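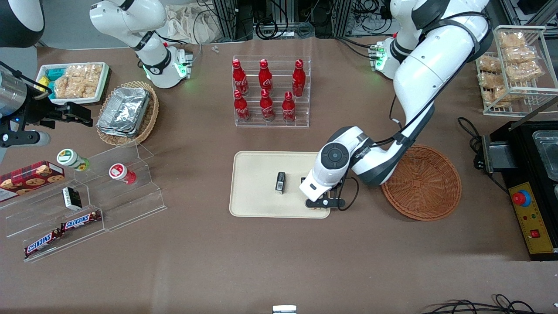

SNACK TABLE CHECK - STUMEN BREAK AREA
Site: Wemitz building, ground floor
Month: December
Checked at: 11:40 a.m.
Form 53

1. Table surface
Clean, no sticky spots: OK
Nothing stored under the table: OK
Comment: The back edge needs a second wipe. Two tiny clear pieces were lying behind the bottle rack. Could be packaging. Remove.

2. Bottle rack
Rack stands level: OK
Bottles upright and capped: OK
Labels facing front: OK
Comment: Six Coca-Cola, two rows of three. Use from the front row first and refill from the back. Rack is clear acrylic and shows fingerprints, so wash it with the cups at close.

3. Foil trays
Stacked and kept off the bare table: OK
Comment: The stack is in the light tan wicker basket to the left of the rack. Basket is fine for clean trays. Used ones go straight in the bin - two came back into the stack last month.

4. Beige serving tray
Rim free of chips: OK
Wiped before use: OK
Comment: Small black item with a white label strip was standing on it at the time of the check. Nothing else should go on this tray until the food is laid out.

5. White tray
In place, left side: OK
Comment: None.

6. Wrapped food
Film closed on all sides: see below
Use-by sticker readable: NOT OK
Kept apart from unwrapped items: OK
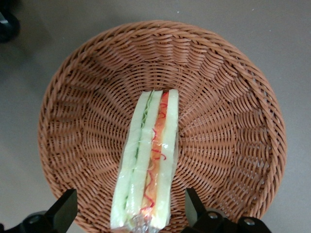 Checked by: Break Area Inspector, Dizon Catering Support

Comments on item 6: Sandwich in the wicker basket, three slices of bread in clear film, green layer on one side and an orange-red filling with red sauce on the other. The film is twisted and gathered at one end, and that end should be tucked under before the basket goes out. Stickers from batch 969 smudge when handled. Write the time on by hand until the new roll arrives from Zastska.

Baskets: Brush out the weave daily. Crumbs collect between the rings at the bottom. Do not soak.

7. Waste and spills
Bin lined: OK
Paper towels within reach: NOT OK
Comment: Holder empty. Reorder item 700, one case.

8. Follow-up
Clear pieces behind rack - remove today
Towels - reorder, ticket 99
Stickers - check again at 3:30 p.m.
Result: passed with comments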